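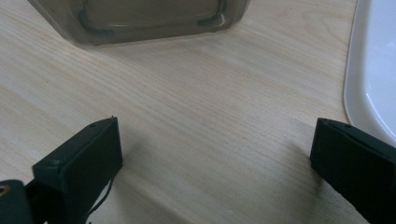 Fig. 1. Handheld gripper over the table, fingers open, gray container ahead and the white tray off to the right.

So this is the write-up for my fall project, and I'll start with the thing I got wrong in my proposal. I wrote that teaching a robot by demonstration would be "the easy part" and that training would eat up all my time. Training took one long night. The demonstrations took me most of the term!

My question was pretty small. If you want an arm to learn a tabletop job from a person, is it better to drive the arm remotely, or to leave the arm alone and do the job yourself holding a gripper in your hand? I tried both, using two systems I named Clinetlow (the remote control one) and Erotero (the handheld one). Please don't ask where the names came from, I needed folder names and it was late.

Clinetlow first. You sit a little way back from the arm with a controller, and the arm copies what your hand does, with a small delay. I thought I'd be great at it because I grew up on video games, and I was terrible. The delay makes you overshoot, then you correct, then you overshoot the other way, and all of that wobbling gets saved as if it were the right way to do things. I got 151 usable recordings out of it before I ran out of patience (and my wrist started complaining). The good side is that every one of them is something the arm can really do, joint limits and all.

With Erotero you just pick up the gripper and go. There's a camera on it looking down past the fingers, so whatever you see in the recording is pretty much what the arm would see with the same gripper bolted on. I got 600 recordings this way and it felt like a lot less work, even though you do get odd looks from people walking by.

The catch is that your body cheats without telling you. I'd lean around to come at something from the side, which is no trouble for me and impossible for an arm fixed to a bench. I had to throw out a bunch of early recordings over that, and then I made myself stand in one spot with my elbow tucked in. I looked ridiculous but the data got much cleaner.

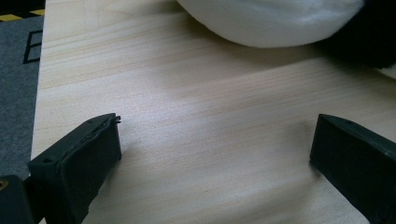
Fig. 2. Open gripper with a black and white plush object further up the table. The tip of the left finger has a small ragged flap.

Soft things deserve their own section. A hard container has an edge you can aim for, and the fingers either line up with it or they don't. With something plush you have to decide where to squeeze and how far, and I noticed I was deciding differently every time. The model noticed too. It learned a kind of average of all my grabs, which often meant pinching a bit of fabric at the side and hoping. When I went back and picked one approach (low, straight in, fingers wide until the last second) and stuck to it, the arm got visibly less shy.

Something I'd tell anybody doing this next year: look at your fingertips now and then. I only started checking mine late in the project, and I have no idea how much wear on the covering changes the grip. I didn't test it, so that stays an open question.

For the final comparison I ran each trained model 30 times on the same pick-and-place job, starting layouts shuffled. The handheld model finished more of them. The remote control model was slower but it never reached for a pose it couldn't hold, and the handheld one did that more than once. Mixing both sets of recordings gave me the smoothest motion of all, though I only had time for a short run of that, so take it as a hint.

If I get another term, I want to try the mixed set properly, and I'd like to have a second person record some demos. Right now both robots have basically learned my habits, including the little pause I do before closing the fingers. I didn't know I did that until I watched the arm do it back to me.

Related project reports
Toledo: a low-cost wrist mount for student arms
Getting Utberg to sort mixed parts
Reading a force sensor without losing your mind
Line followers revisited, September update

Student Project Reports | Report 3288 | Contact the lab office | Copyright remains with the student authors | Back to top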